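Gripper and Small Arm Tips From the Play Kitchen Bench

Page last touched in November. Hurried notes, sorry about the order. Add your own at the bottom if you have a better way.

Why a play kitchen
Handles, knobs, a sink, a pot, doors that swing. Everything a real kitchen asks of an arm at a third of the reach. Also cheap to replace when an elbow goes through a cabinet door. Ours has had two new hinges.

Before you compare anything
Same start pose for each gripper. Mark it on the joints with tape, not on the table, tables get bumped.
Same objects, same spots. Pencil dots on the counter are fine.
Write the jaw width down before you start. I never remember it after.
Zero the servos with the power supply you'll run on. USB power gives a different zero, don't ask me how much, enough to miss a knob.
Lights on, blinds down. Morning sun on the counter and the overhead camera loses the white plates completly.

Jaws we tried
Sernero two-finger, flat pads. Good on door handles, good on the oven bar. Bad on anything round. Lid knob slides out sideways unless you come in dead center.
Clallemum curved set. Much better on round stuff. Fat at the tip, so hopeless for picking one plate out of a row. It wants all of them.
Kelemen soft pads over the flat fingers. Best all rounder. Pads peel after a while, glue them with contact cement and leave overnight. Not superglue, it goes stiff and the pad cracks at the bend.
Bare printed fingers with a rubber band wrapped on. Don't laugh. Beat the flat pads on plain pulls.

Scores for the season: 557 tries with the Kelemen pads, 544 with the Clallemum set. Close enough to compare. Sernero got fewer as I lost a finger screw down the toy sink and had to order more.

Bottles are the hard one. Smooth, tall, top heavy, and see-through ones fool the depth camera. Grab low if you can, below the middle. If the arm can't get low, come in level and let the wrist do the tilting at the end, slow. Practice with it empty.

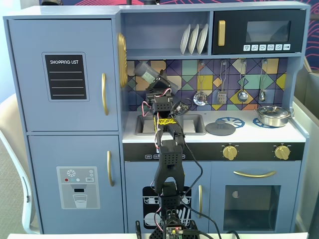 Bottle work at the backsplash, elbow joint taped in yellow.

Keep the hanging utensils up for bottle tests. Tempting to clear them off but the ladle is a useful tattletale, if it swings you came in too close to the wall. Same for a pot on the back burner. Leave it there. An arm that only works on a bare counter isn't worth much at home.

Arm tips
Clamp the base. Then clamp it again. Most "bad gripper" results I've had were a base walking across the table.
Perforated brackets: check the screws every 90 tries. They back out. A dab of blue threadlocker on metal screws only, it eats some plastics.
Bright tape on the elbow. Easy to find in the video later when you're trying to work out which joint stalled.
Cables need slack at full reach, so stretch the arm all the way up by hand with the power off and look at the loops. Then fold it all the way down and make sure nothing hooks a door handle. Handles love cables.
Servo buzzing and not moving = stop. Wait. Feel it with the back of a finger. Too hot to leave the finger there means take a break.

Controllers
Estcombe board: easy to set up, smooth, slow to wake. Give it 3 seconds before the first move or it jumps.
Hand-built board off the parts shelf: faster, touchier. Needs its own fuse.
Whichever one, put the off switch on the side you stand. Not behind the arm. Learned that one with my sleeve.

Cameras
One overhead, one at counter height. Overhead alone can't tell you if the jaws are above the lid knob or on it.
Shiny handles throw glare. Matte tape on the worst one or move the lamp.
Refocus after you change grippers, longer fingers sit closer to the lens. Lock the focus after that.
Wipe the lens. It's always the lens.

Cleaning up
Rubber pads: damp cloth, bit of dish soap, dry them properly. Greasy pads lose more than a worn servo does.
Stickers and printed panels on toy doors come up at the corners from jaw scrapes. Clear packing tape over the edges, early.
Spare screws in a lidded jar. See sink, above.

Still to try: narrower tips for the plates, and a wrist with less play in it. Will add the numbers when I have them. If anybody has run the Clallemum set on the Estcombe board with out the startup jump, leave your settings in the comments pls.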